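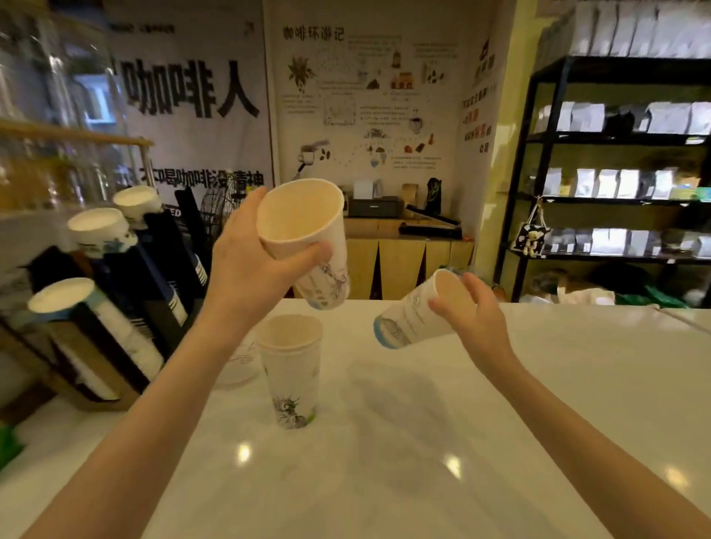
The cup order has to go to Kerkix by noon, so please send me changes before then. I have put us down for 3116 across both sizes, same as last time, plus 164 lids. On the question of whether people can tell the sizes apart when they are busy, I don't think the drawings help much. The cup with the cat sketch standing on the counter has one of ours on either side of it, and at a glance all three are white with some grey or blue on them. I would go by the rack and leave the artwork out of it.

Candela Arrieta wrote:
> Hello all,
> Two things about the cups. The first is that small ones keep
> turning up inside the large stacks and we only notice with the
> milk already in hand. The second is the loose cups at closing.
> Do they go back in the rack, or in the drawer? Anselmo says
> drawer, Cayetano says rack. I don't mind which, but I would
> like us to do the same thing on both shifts.
> Also the sleeve box is down to 68.
> Candela

To the first point: sort before you stack. It takes a few minutes if you do it at the quiet end of the afternoon.
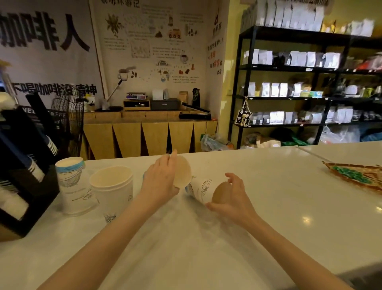
Closing is where I side with Cayetano. Loose cups go back in the rack, and the drawer stays for lids and stirrers. Please don't build stacks on the worktop as a halfway stage. The two next to the dispenser are the sort of thing I mean, one wider and taller than the other, and the next person along has to work out which slot each belongs in. Take them straight across, large at the front, and check the rims as you go.

Sleeves: Thắng is adding them to the same order. Matum still owe us a box from the last delivery and I will chase that separately.

I have rewritten the sheet for the inside of the cupboard door. Text follows, tell me if anything is wrong. 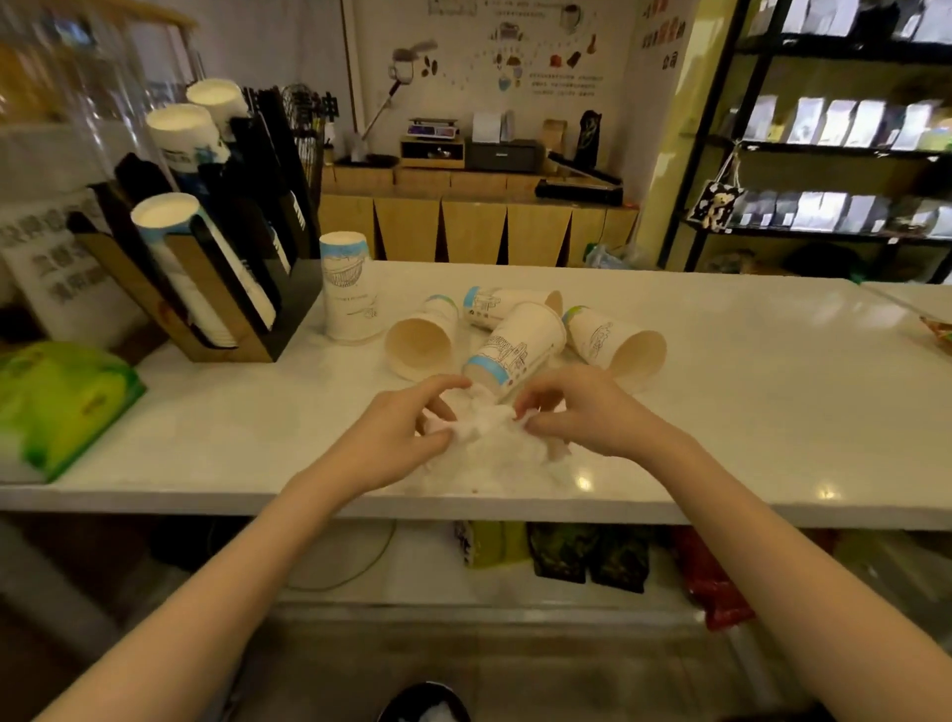 Sarmiento, October

Cups with the building drawings are kept for the tasting table. Lay them out on the worktop and wrap each one in white tissue, starting at the base and leaving the mouth until last. Use one sheet per cup. Five to a box, and write the size on the lid. Any cup with a bent rim goes in the staff pile. Everything else goes back in the organiser at closing, not in the drawer.

Anselmo, the boxes from Dunik are under the stairs if you run short.

Yolanda Toledo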